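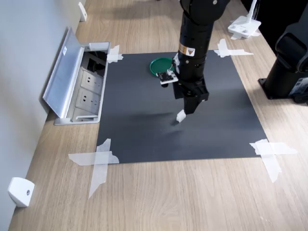
Little white block, green lid or dish, and the gripper just above the mat.

Jun 13, 2024

So I've finally done it, I've bought a small estate car! After four years in a supermini with a boot that could hold one suitcase and a loaf of bread, I picked up a used Selance from the Dratport dealership and I've hardly stopped driving it.

I'd been reading up on these since April. My list was short: heated seats, a flat load floor, and proper buttons for the heating. You'd think that last one would be easy, but so many cars now want you to poke at a screen to turn the fan down. The Selance has three big chunky dials with a lovely click to them, and I can work all of them in gloves.

The one I went for is the mid-level trim with the 1.5 petrol engine and a manual gearbox. I did try the automatic as well and it was smooth enough, but it dithered a bit pulling out of side roads and I like changing gear for myself. It isn't a fast car. It gets up to motorway speed without any fuss and then settles down so quietly that I keep hearing bits of songs I'd never noticed before (there's a whole tambourine part on one album I've owned since school!).

The boot, though. With the rear seats folded I got a chest of drawers in there, standing drawers and all, plus two folding chairs and a bag of compost, and I could still see out of the back. There are levers by the tailgate to drop the seats, and a hidden tray under the floor where my wellies now live.

I've covered 1,113 miles so far. Most of that was one long trip up the coast and back with Usa Noiphan, who took the wheel for half of it and has been sending me adverts for blue ones ever since. We managed 600 miles on the first tank and a splash, which made me very happy after the old car's thirst. Usa reckons the passenger seat is the comfiest she's sat in, and she slept through most of Wales, so I believe her.

Now for the moans, as I do have a couple. The door pockets are too narrow for my water bottle. The lane warning beeps at every patch of old paint on the road, and you have to switch it off each time you start the engine. And the tyres it came with are noisy on rough tarmac, so when they wear out I'll be trying something else.

I nearly bought a Skiltance instead. It was cheaper to insure and had a nicer steering wheel, but the back doors open in a funny narrow way and my mum would never have got in. If you mostly drive alone it's well worth a look, and the one I tried had only 3,380 miles on it.

Next job is roof bars. I want to get the bikes up there before the end of the summer, and I've seen two sets that fit the rails. If any of you have used either the square ones or the slim wing-shaped ones, do tell me how much they whistle, and whether you leave them on all year!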